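# Kohlhase: the Bemley saga, reader files

Everything readers kept asking me for about the four Bemley novels, in plain text. September 2021.

## What's in here

- `families.md`: who married whom, including the cousin I killed in book two and absent-mindedly seated at dinner in book three
- `timeline.md`: the story from the February flood to the wedding
- `cut/`: 15 scenes my editor removed, mostly of people looking at moors
- `letters.csv`: 150 questions from readers, names taken out, with my answers

The longest cut scene is 3,000 words and contains one kiss. You have been warned.

## Known problems

- Captain Tuvulow has blue eyes until chapter 3 of the second book and grey ones after. Grief, I say, when asked.
- `timeline.md` disagrees with the large-print edition. Trust the file.
- Flalance Hall has gained a west wing and I can't find where it was built.

## Using the files

Book clubs may print what they like. Please don't sell it. Corrections to Femi Uzor, who keeps the list and is kinder than I am.
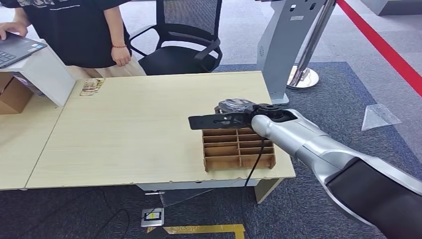 Luuk Van Dijk: The west wing turns up in book one, chapter nine, when the aunt gets locked in it. Could you put the aunt in `families.md`? She's missing.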